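The Kiteo line is to change hands again. Dremar, which has run trains between the port and the junction at Bruvo for the past eleven years, confirmed in August that it has agreed to sell the whole operation to a company called Adomaitis Rail Holdings. The price has not been published. The railway will carry on under its present name for now, though the buyer says it is "looking at all aspects of the brand", and anyone who has followed short lines for a while will know what that usually leads to.

For readers who haven't kept up, the line is 136 kilometres of single track, with passing loops at irregular intervals and a small yard at each end. It opened in 1903 to bring timber down to the water and has been losing timber ever since. What keeps it alive today is grain in the autumn, cement when there is building going on, and a paper customer that everybody worries about. There is no passenger service apart from a summer excursion, which the new owner has not mentioned at all.

The buyer is headed by Elīna Adomaitis, who made her money in warehousing and whose only previous venture on rails was a pair of sidings. She promises "3000 wagons a month within two years of completion". That is a bold figure for a line where the loops can't take a long train and a good part of the rail is older than the people who inspect it. No customer has been named as the source of this traffic. When asked, the company said that talks were "advanced with several shippers", which was also what Dremar said when it took over, and what the owner before Dremar said as well.

There is a plan, of a sort. The published summary runs to a few pages and devotes more room to the logo than to sleepers. It mentions new loading equipment at the port, faster turnaround of wagons, a "digital yard" at Bruvo, and automatic handling of small freight in the old goods shed. It doesn't say what any of that will cost or which part comes first. Drainage through the cutting north of Kiteo, the reason for most of the slow orders last winter, gets one sentence, and the sentence says it will be reviewed.

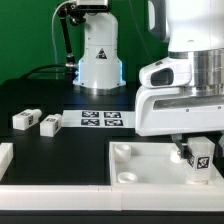 Then there is the matter of locomotives. Dremar is keeping the better ones. Under the terms given to staff, only two of the road engines pass to the new company, along with the yard shunter at Bruvo, and the rest go to Dremar's other operations before the handover. Two engines can cover the present timetable if neither of them breaks down. They can't come anywhere near the traffic that Adomaitis is talking about. The summary speaks of "flexible leasing arrangements", and perhaps there are some, but leased power has been hard to find all year and the lines that have it are holding on to it. My guess is that we will see whatever is cheapest and nearest, in somebody else's paint, for a good while.

The drivers' union has been polite so far. It says it has been told that all jobs are safe for the first year, and it would like that in writing. It hasn't had it in writing. Dremar says this is a question for the buyer, and the buyer says it would not be proper to comment until the sale has gone through. Track staff are in a slightly different position, as many of them work for a contractor whose agreement ends when Dremar leaves. I asked whether it would be renewed and was sent a copy of the same summary, with the logo on the front.

In fairness, there are worse possible owners. Warehousing people do at least understand that freight has to come from somewhere and go somewhere, and the port end of the line has been badly run for years. Wagons sit there for days waiting to be emptied. If Adomaitis does no more than sort that out, the cement customer would be a good deal happier and the line might win back some of the grain that now goes by road. That would be a useful, modest piece of work. It isn't what has been announced.

The sale also needs the approval of the rail regulator, which will want to see that the money is there to maintain the track as well as to buy it. Approval is generally expected, because the other choice is a line with no operator, and regulators don't like those. The two road bridges south of Bruvo may hold things up a little. Both are the railway's property and both have weight limits on them, and the district council would very much like to know who will be paying for repairs. Dremar's position is that the bridges go with the line. Adomaitis has said only that it is "aware of the structures".

Trains will run as normal until completion, according to Dremar, with the morning freight still leaving Bruvo at 5.40 and the return working whenever the port has finished with it. Enthusiasts hoping to photograph the present fleet in the present colours should probably get on with it. The engines that are leaving are due to go in ones and twos on the back of ordinary freights – no dates have been given out, and the staff I spoke to hadn't been told any either.

As for the new name, three have been mentioned to me by people who claim to know, and none of the three has the word Kiteo in it. The town council there has already written to object. Its letter points out that the name has been on the station building since the line opened and that the building is listed, so whatever the trains end up being called, the sign stays where it is.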